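Suchbegriff eingeben Suche Suchen

Pressemitteilung

Seltama stellt Ordnungssystem Fedora auf einheitliches Rastermaß um

Der Möbelhersteller Seltama liefert sein Regal- und Ordnungssystem Fedora ab November mit einem einheitlichen Rastermaß aus. Die Umstellung betrifft sämtliche Korpusse, Einlegeböden und Frontblenden der Serie. Bisherige Sondermaße entfallen, Ersatzteile für die ältere Ausführung bleiben über den Fachhandel erhältlich.
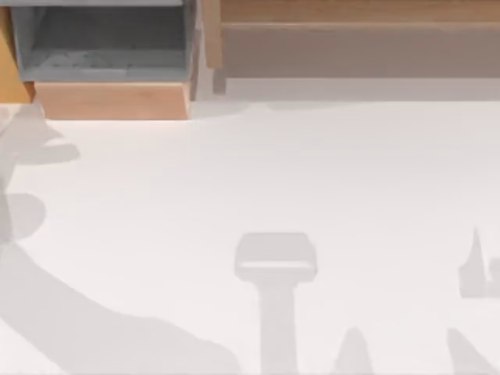

Das neue Programm umfasst 14 Grundelemente in 4 Tiefen. Das größte Element hat eine Außenbreite von 1.794 mm und ist damit für Wandnischen mit einem lichten Maß ab 2.000 mm vorgesehen; die verbleibende Fuge wird mit Passleisten geschlossen. Einlegeböden sind in der Höhe verstellbar. Die Bodenträger rasten formschlüssig ein und lassen sich ohne Werkzeug versetzen.

Für die Beschläge zeichnet der Zulieferer Malik verantwortlich. Die Verbinder sind verdeckt montiert und für wiederholten Auf- und Abbau ausgelegt. Eine Wandbefestigung ist bei allen Hochelementen vorgeschrieben – das Montagematerial liegt bei, Dübel sind je nach Untergrund bauseits zu stellen.
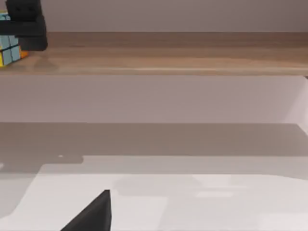
Die Vertriebslogistik übernimmt weiterhin Tullis. Elemente werden zerlegt und flach verpackt angeliefert, Fronten in getrennten Kartons. Händler, die noch Restbestände der älteren Ausführung führen, können diese bis zum Abverkauf parallel anbieten. Eine Kombination beider Ausführungen in einer Zeile ist wegen der abweichenden Bohrbilder nicht zulässig.

Maßblätter, Montageanleitungen und Planungsdaten stehen registrierten Fachhändlern im Händlerbereich zur Verfügung. Preislisten werden auf Anfrage versandt.

Abdruck honorarfrei, Belegexemplar erbeten.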